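Report on the Visit to the Lagman District Enumeration Center

Purpose of the visit

On 16th September a delegation from the Garnell Civic Access Forum visited the enumeration center that serves Lagman district and the neighboring town of Stelik. The Forum monitors how public counts and registers treat residents who have been missed or wrongly recorded in earlier rounds. The visit was arranged at the invitation of the district statistics office, which had revised its household form following written comments from several groups, the Forum among them.

The delegation was received at the main entrance and given a short briefing on safety and confidentiality. All visitors signed the standard undertaking not to copy or repeat any personal details they might see during the day. No completed forms were shown to the delegation at any point.

Training of enumerators

The morning was spent in the training hall, where 60 enumerators were completing the second part of their course. The session dealt with the questions on sex and gender, household membership and usual place of residence. Trainees were instructed to read each question aloud exactly as printed and to record the answer given by the resident. They may not fill in an answer from appearance, voice or name.

The instructors placed particular weight on shared houses and on residents who live apart from their families of birth. Under the former rules, a person in such a house could be listed only through a head of household, and many were left out. The revised form allows any adult to be listed directly and to request a separate interview. Enumerators practiced this in pairs, and the delegation observed that most of them handled the request for privacy with care. Some continued to read the answer options too quickly, and the instructors corrected this during the exercise.
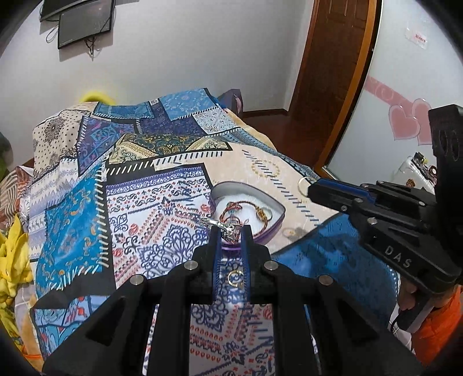

The Stelik field office

In the afternoon the delegation traveled to Stelik, where the field office occupies two floors of the former land registry on Griroder Street. The office is responsible for 14 enumeration blocks, including the older quarter near the river, where house numbers are incomplete and several lanes do not appear on the official map. Staff have been redrawing the block boundaries on foot. The updated sheets were displayed in the corridor, and the delegation was able to compare them with those used in the previous count.

The field office also runs a help desk for residents who do not hold an identity card, or whose card does not match the name they use. Staff explained that no document is needed in order to be counted, and that a resident without papers will be entered on the same basis as any other. The desk had received roughly 100 inquiries since opening. Many came from residents who believed that taking part would affect their rent, their pension or a case before the courts. A printed notice answering these concerns is available at the counter, although only in one language at present.
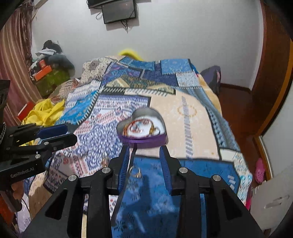
The delegation asked whether the notice could be issued in the other languages spoken in the river quarter, and was informed that translations had been ordered and were expected in October. The delegation also raised the question of complaints. A resident who believes that he, she or they have been recorded wrongly may apply to the field office in person, but there is no procedure for doing so by post or telephone. The office undertook to refer this matter to the district level.

Matters for follow-up

The Forum has asked the district statistics office for the final text of the enumerator handbook, including the pages on separate interviews. It has also requested a written reply on complaints by post and telephone, and confirmation that the help desk in Stelik will remain open until the count has closed.

The Forum thanks the staff of both offices for their time and for their full answers to the questions put to them. Members who wish to read the notes of the training session may apply to the Forum's office in Garnell during normal working hours.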